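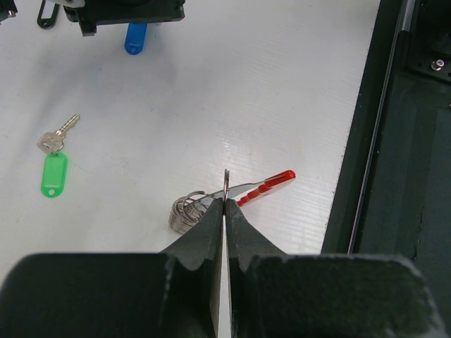

Last edited: May, before the Bronimside run-through

Open with keys. Red-tag key, held at the fingertips, that's the whole pitch — small, shiny, annoying to grip. Promer kit is two arms, one rail, one table. Say price is on the handout, dont read it out. Cycle time 21 seconds per key on our settings. Pause for questions, max two. 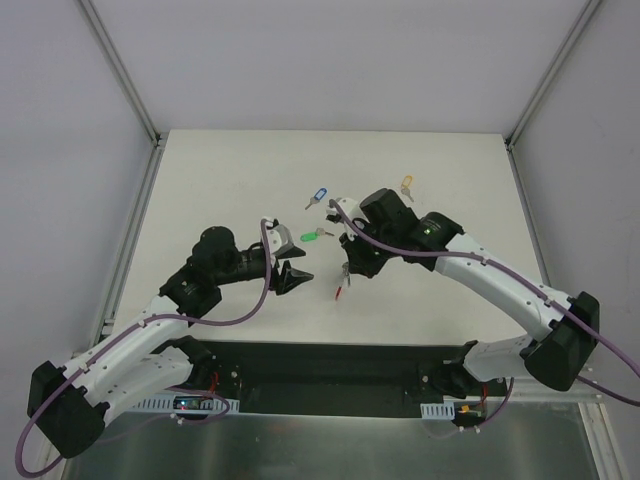

Slide 2: what you get
Both arms, grippers, cables already clipped on. Setup took us 40 minutes. Vostari quoted 75 for thiers. Weak spot — glare off the rings. Mention Pearce wants 500 keys sorted before they sign. Then demo.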